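Rapport d'avancement : réaménagement des bureaux du site de Sostdale
Période couverte : jusqu'à fin avril
Rédaction : Jade Landry, pour la direction immobilière de Serden

1. Objet
Le présent rapport rend compte de la remise en ordre du plateau de bureaux de Sostdale : implantation des postes, inventaire des sièges, reprise de l'éclairage. Le budget alloué au mobilier est de 2762 euros, dont 700 réservés au remplacement de sièges. Aucun dépassement n'est constaté à ce stade.

2. Éclairage et plafond
Le relevé du plafond a été effectué par Sherif Slaoui avant le déplacement des postes, afin de fixer les axes des bureaux. 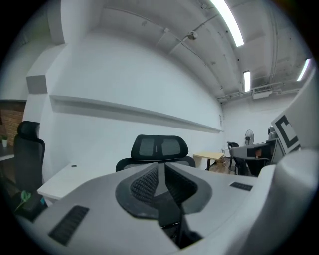 La pose d'un faux plafond, chiffrée par Harkel, n'est pas retenue. Le coût dépasse l'enveloppe et l'accès aux réseaux deviendrait plus difficile. Les poutres et les conduits restent donc apparents sous peinture blanche, et les tubes fluorescents sont conservés à leur emplacement. Le climatiseur du fond de la pièce n'est pas déplacé non plus. Une mesure d'éclairement est à refaire au niveau des plans de travail, de préférence en fin d'après-midi.

3. Implantation des postes
Le plan validé en mars prévoyait des bureaux alignés parallèlement au mur. Il a été modifié pour dégager le passage vers la sortie. Les alimentations électriques ont été vérifiées ; deux prises sont à reprendre par Bouzid.
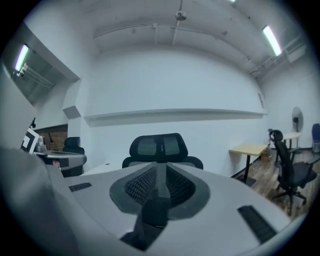 Les finitions murales sont traitées séparément du mobilier. Le devis de peinture ne porte que sur les parties blanches. La section en brique brun-rouge, dans le renfoncement derrière le bureau gris, demeure brute, sans enduit ni vernis. Le poste situé devant doit conserver un recul suffisant pour que le dossier du siège ne frotte pas contre la maçonnerie.

4. Sièges
Le contrôle porte sur l'assise, le dossier, l'appui-tête et les roulettes. Sur l'ensemble du lot, 5 sièges sont proposés au remplacement, pour usure du vérin. Les autres sont maintenus en service. En fin de journée, chaque siège doit être rangé face à son bureau, allée libre, pour permettre le passage du nettoyage le samedi. 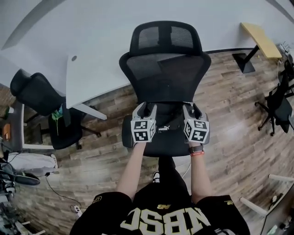
La consigne de rangement sera affichée à l'entrée du plateau. Son application sera vérifiée pendant un mois, puis intégrée au contrôle trimestriel.

5. Points ouverts
Reprise des deux prises : intervention Bouzid à planifier.
Commande des sièges : bon à signer par la direction.
Mesure d'éclairement : S. Slaoui, avant le prochain rapport.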